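Research > Robotics > Low-Cost Manipulation

Filed under: Methods and Equipment

4. Evaluation of the Vemik Arm Kit

4.1 Setup

The Vemik kit is sold as a desktop arm with a two-finger gripper, a power supply and a control library. We bought one unit at the list price of $700 and assembled it from the printed manual. Assembly took nine hours, most of it spent on cable routing and on setting the zero position of each joint. Arkusix, the reseller, answered two support requests during this period. Neither company paid for or reviewed this work.

The arm was mounted beside a toy kitchen. We chose a toy kitchen because its counter is small enough for the arm to reach and because the objects used on it are light. The task was to grasp a small object, lift it clear of the counter and release it at a location named by the operator. A run counted as a success only if the object came to rest at that location.
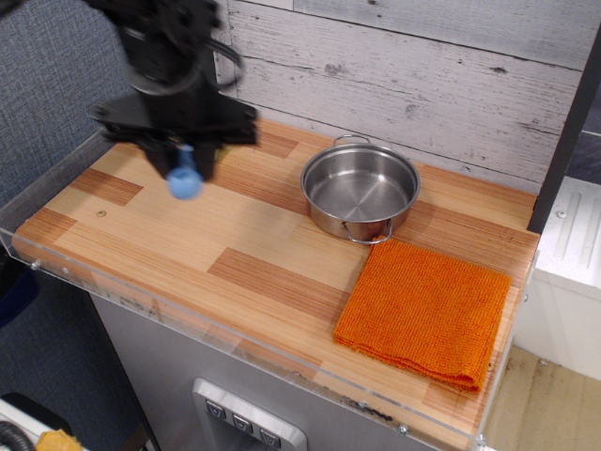 Figure 2. The gripper holding a light blue object over the counter, with the steel pot and the folded orange towel behind and to the side.

Operators controlled the arm by hand using the supplied software. We recorded 748 runs with the factory settings for grip force and speed. Runs in which the software lost its connection to the arm were kept in the data and counted as failures, as a buyer would face the same problem.

4.2 Observations on the Gripper

The wide fingers were forgiving when the operator approached slightly off center. They were less convenient close to other items, where the operator often had to rotate the wrist before closing. Rounded objects sometimes turned in the grasp during fast moves, and lowering the speed setting reduced this. Venter's mounting notes recommend checking the finger screws before each session, and we followed that advice throughout.

Related items
Mtshali Gripper Pads: A Wear Study
Kgomotso Venter: Notes on Mounting Small Arms
Nadard Control Library, Second Release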